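Wednesday, after lunch

Power cords again. I said last time I'd write down how I want these packed so I stop reinventing it every time the bin fills up, so I'm writing it down, and whoever has the Choi order after me can argue with it in the margins.

We're in the brown mailer boxes, the fold-up corrugated ones with the lid attached. I still like them much better than the poly bags we had for the Plendar job! The bags were quicker, sure, but every cord came out of them looking like it had been slept on, and you couldn't stack the things on a shelf to save your life. With the mailers I can put a row on the rack and read the labels from the door.

What I'm settling on for the cords: long narrow bundles, the loops pulled out straight, one tie down near the base. I used to wind them round my hand into a fat ring and they'd never lie flat next to each other. The narrow ones sit side by side. I don't trim the tie tails at this stage (I know, I know, they catch on the box rim), I just want to be able to pull one tighter if a bundle goes slack on me.
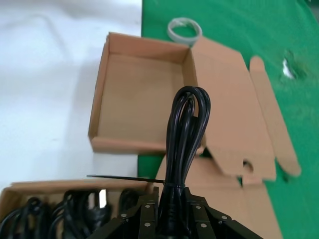
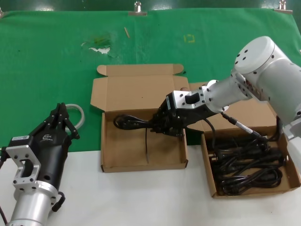
Bench notes by the packing and kitting tech, Clukham workshop

Couple of things to sort out on the bench itself. The green cloth has that blotchy patch on the left side and I'd like to try dish soap on it before anybody orders a new one. It's only the surface, and the clips along the back hold it well enough, but it bugs me every time I sit down. Also the little wooden stick needs to go in the trash or in the cup, one or the other. Same for scraps of paper. I'm as bad as anyone.

The small white cable is not part of the cord order. Please don't pack it. It goes back in the Millia drawer, and if the Millia drawer is full then the Millia drawer needs a clear-out, which is a job for some quiet afternoon in May when I'm feeling strong.

Count: the order sheet says 578 cords. I've got 243 signed off on the tally as of this morning, and 115 more tied and waiting in the gray tub under the window, so the tub is the next thing to get through. Then it's back to tying, which I don't mind with the radio on.

I tried 8 cords to a box on a spare before lunch and the lid bowed up in the middle. Six was fine, seven I could close if I leaned on it, and I don't want anyone leaning on it. Going with six unless the Choi people say otherwise. I'll email them and ask whether they care which way round the plug ends face, too, because their sheet doesn't say and I'd hate to open a whole rack of boxes again over that.

Fold the lid tabs in before the front flap. I keep doing it the other way and having to start over.

Need: more black ties, the longer size. Tape for the outer cartons. A marker that works.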